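Three weeks without the dining table

We finally sent the dining table out to be refinished, and I have been meaning to write down how it went before I forget the dull parts. The table came from my aunt's house in Flamton. It had a water ring at one end, a burn from a casserole dish near the middle, and a finish that had gone sticky along the side where the kids sit. I had put up with all of it for years. Then in September one of the leaves stopped sliding in properly and I decided that was enough.

I got two quotes. The first shop wanted to strip it in a dip tank and I said no. The second was a one-woman shop called Toprak, out on the Jevero road, run by Şengül Yurt. She looked at the underside before she looked at the top, which I liked. She told me the leaf problem was a bent pin and some old wax in the track, and that the finish was a separate job I could skip if I wanted to. I didn't want to skip it.

She picked it up on a Thursday. It took two people and a blanket, and we had to take the front door off its hinges, same as when it came in.

What we ate on

For the first few days we used a folding card table, thirty inches on a side, which does not fit four plates and a serving bowl. The bowl went on a chair. After that we gave up and ate at the kitchen counter in two shifts, kids first. It was faster and I can't say the food was any worse, but I missed sitting down with everybody. My son did his homework on the floor of the hall and has kept doing it there.

I had not noticed how much else that table did. Mail went there, and so did the laundry before it got folded. The sewing machine lived at one end from October to Christmas. With the table gone all of this moved to the couch, and then we had no couch either.

I also learned that I set things down without looking. Twice I walked into the dining room with a full mug and went to put it on a table that wasn't there. I caught myself both times.
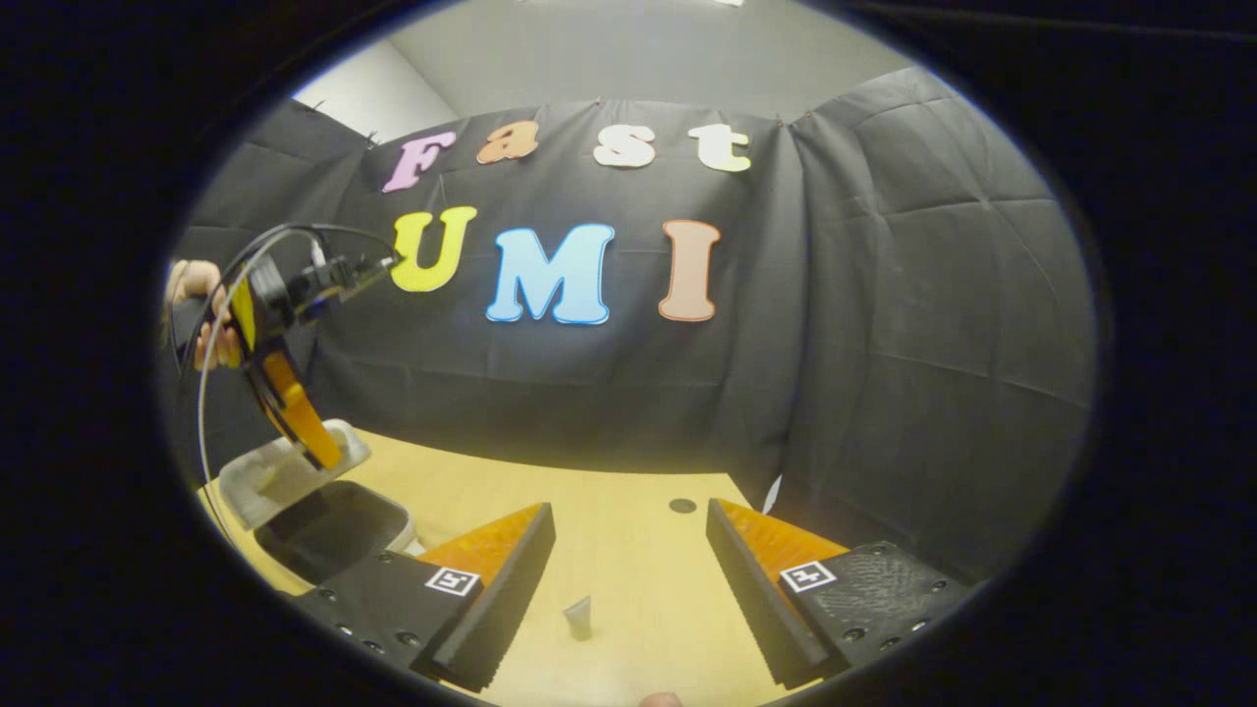

Choosing the finish

Şengül sent home a board with samples on it, numbered in pencil. I would have picked the darkest one from memory, and I'm glad I took the board into the dining room first. In the evening the dark ones all looked the same. Number 9 was the one we ended up with, a medium brown with very little shine. She called it a hand-rubbed oil and warned me it would need another coat every year or so. The other choice was a hard clear coat that you can more or less ignore, but it looked like plastic to me under the ceiling light.

My husband voted for the clear coat. He is probably right about the upkeep and I have agreed to be the one who does it.

Getting it back

The table came home on the day she said it would. The water ring is gone. The burn is still there if you know where to look – she said she could sand deeper but would rather leave the wood, and I told her to leave it. The leaf goes in with one hand now. She had also tightened the legs and glued a felt pad back on, neither of which was on the bill.

It smelled of oil for nine days. We kept a window open and ate on it anyway, with place mats. I bought a set of thick cork ones from Risten that don't slide, and there is a rule about casserole dishes.

Next is the chairs. Two of them rock and one has a split rung. I'm going to try gluing the rung myself first, and if that doesn't hold I'll drive all of them out to the Jevero road after the holidays.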